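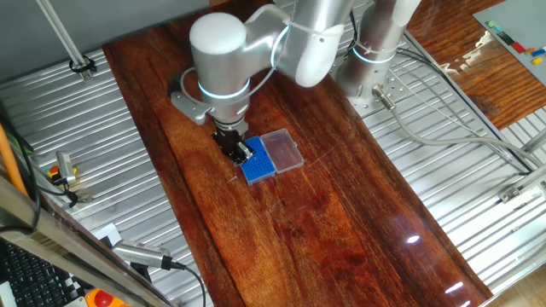 Tip racks and the afternoon shift

2020-07-05

Brisico ran its refill bench by hand until June. A technician opened a rack, set tips one at a time into whatever positions were short, closed the lid and passed the rack on. The daily load was 250 racks in a normal week and 700 before a plate screening run. Mỹ Châu did most of it for two years and has the wrist brace to show for it.

The cell now handles part of that load. My share of the work was the job sequence and the fault codes, so I'm biased, but the numbers I care about are dull ones – how often someone has to walk over, and how long they stand there when they do. In the first week the answer was 60 stops. Most were grip faults at the rack corner, cleared from the keyboard without touching the arm.

Partial racks are the harder case. With the lid lying open and a few white pegs standing near the middle of the grid, the rack has to be handled by its edge, and the gripper comes in from above on the left.
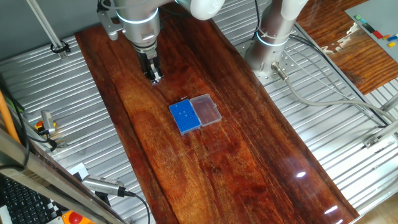

What changed for the technicians

Refilling used to be a full shift. Mỹ Châu now spends 180 minutes a day on it, mainly loading, checking and resets. The remaining hours went to calibration records, which she asked for. Tín Ông moved to receiving and did not ask for it. He has said so in two meetings.

Pay grades are unchanged so far. The fault log is kept on paper next to the Hikex terminal – I would like it moved to Cestular before the next screening run.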